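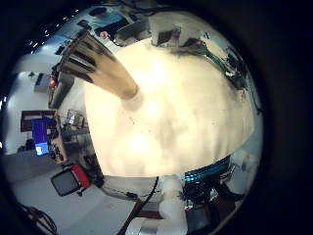

1/ Things I have learned from trying to repaint one hallway, a thread

2/ The hallway is 54 square feet of floor and, by my reckoning, nine thousand square feet of trim. Every door has a frame. Every frame has a little groove whose only job is to hold the previous owner's idea of beige.

3/ I went to the paint store for "white." The man at the counter looked at me the way a priest looks at someone who has come in to use the bathroom. He gave me a fan of 61 whites and went to lunch.

4/ Names of whites I took home on little cards: Oat Letter. Second Snow. Quiet Bone. Aunt. Yes, one of them is just called Aunt. It's a bit yellow and it disapproves of the carpet.

5/ My neighbor Fidelina Quispe came over to look at the cards taped on the wall. She stood there a good long while and said "these are the same card." We are still friends but it's different now.

6/ White paint changes with the light. At 8 in the morning Second Snow is lovely. By 4 in the afternoon it is the inside of a dentist's glove. I own a hallway with no windows, so where it's getting the afternoon from I couldn't tell you.

7/ Samples. The store sells them in tiny pots so you can try before you commit. I have now spent more on tiny pots than a full gallon costs, and I have enough leftover to paint a full gallon's worth of wall in stripes.

8/ Ended up ordering the paint from Trosteleck, who do one white and call it White. Delivery took until June. The can came with a booklet. The booklet is in four languages and the English part says "stir with intention."

9/ I stirred with a chopstick and a podcast on.

10/ Prep. Everybody says paint is all prep, usually people who are sitting down. You wash the wall, you fill the holes, you sand the filler, you wash off the dust from the sanding, you find the holes you missed. Then you get to do the fun part, putting tape on things.

11/ Re: holes. Whoever lived here before me hung one picture. They hung it by throwing nails at the wall from the kitchen.

12/ Someone asked which roller. It's a Wader, the nine-inch one, and it sheds a bit at first. Roll it over some tape before you start or your hallway will grow a light beard. Mine has one by the thermostat. I've stopped seeing it, mostly.

13/ First coat went on at night, under the ceiling bulb, and looked perfect. I want to be remembered as the person I was between 10 pm and breakfast.

14/ At breakfast you could see beige through it in the shape of every place I got bored.

15/ Second coat. Also the third, which I'm told doesn't exist if you buy good paint and didn't skip primer. Yes, I skipped primer. Please stop writing to me about primer.

16/ Genowefa Malinowski from downstairs painted her entire apartment over one long weekend, by herself, at 71, in a blouse. I asked for her secret. "Green," she said. "It's one color."

17/ Anyway the walls are done. Next to them, the ceiling now looks like it has been smoking since high school. I had always thought of the ceiling as white.

18/ I've gone back for another fan of cards. The man at the counter saw me coming and put his coat on.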